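Search this site Go
Search all handouts

Zatilley College, Funeral Service Practice
Handout 6: Pricing, paperwork and the first phone call
Nov 29, 2021

Read this before the seminar. Last year's group read it during the seminar, and it showed.

1. The first call
Take the caller's name and number before anything else. Lines drop, people hang up to cry, and you can't ring back a number you never wrote down. Don't say "no problem" to somebody whose mother has just died. Ask where the person is now, and whether a doctor has been.

2. The estimate
Our worked case is Godden & Daughters, who quote 3493 pounds for a plain service with burial. Go through the sheet and mark what is the firm's own fee and what is paid out to others. The grave, the minister and the notices all belong in the second column. Students put the hearse there every October.
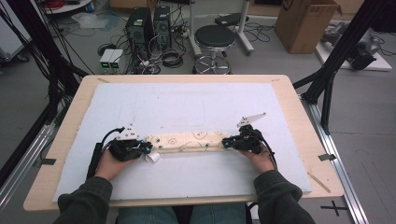 Fig. 1. Two grippers on a marked foam block, white board beneath.

3. Ashes
The Vumgate case concerns a shelf of 98 uncollected urns, the oldest held for 15 years. Note what the firm had in writing (very little) and what it had assumed (plenty). Draft the letter you would send to the families. One side of paper, no poetry.

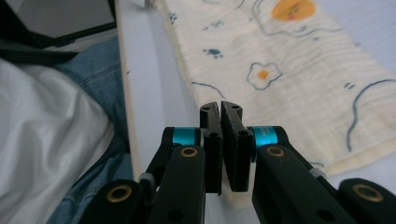
Fig. 2. Gripper fingers, nearly closed, turquoise joints behind.

4. Set work
Write up the Simiyu arrangement meeting in no more than 1000 words. Three relatives, two opinions on hymns, one bill. Say who signs, and what you'd do if the signer isn't the one paying. "Use tact" will get no marks unless you tell me what you would say out loud.

Hand in on paper. Staple it.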